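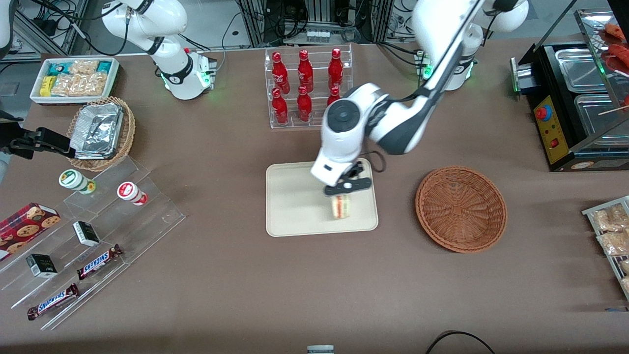

**Findings in the Matter of the Second Round**

The Office of Contest Standards at Ljungberg Hall received a complaint from the group Heruvero at 2 in the morning, shortly after its song battle against the group Bakari had ended. The complaint stated that Bakari had performed a song belonging to Heruvero. Bakari replied in writing before breakfast. Its reply stated that the song belonged to Bakari, and that Heruvero had been performing it without permission for 20 years.

The Office wishes to record that both groups were courteous during the inquiry. They were interviewed in separate rooms. The wall between the rooms is thin, and at one point in the afternoon each group could be heard humming. The Office's clerk noted that they were humming in the same key.

The rules of the contest require a performer to show ownership of every song entered. Heruvero submitted a cassette with a handwritten label. Bakari submitted a cassette with a handwritten label. The handwriting was the same. Each group then confirmed, with some reluctance, that all of its members had once belonged to a single group, which rehearsed above a shoe repair shop and broke up in May over the matter of a van. 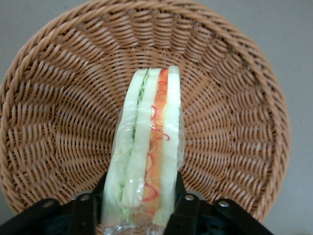 *Round woven basket, from above.*

The Office asked who had written the song. Both groups named the same member, a drummer who had joined neither of them after the split and who had not been heard from since. Plaler, which carried the battle on its music channel, agreed to read a notice on the air. It was read once, between the late news and the weather.

The drummer telephoned the following evening. She had watched the battle from the back row, in seat 2524, and had left before the vote. She confirmed that the song was hers. When asked which group had performed it correctly, she said that both had left out the second verse. She then sang the second verse over the telephone. The clerk, who was taking notes, did not take any for the length of it.

The Office therefore finds as follows. The complaint is dismissed. The reply is also dismissed. The prize of 300 dollars is to be held until the song is performed in full at Ljungberg Hall, by whoever is willing to stand on the stage together and do so.

Both groups have asked whether a van will be provided. The Office has referred the question to the drummer – she still has the keys.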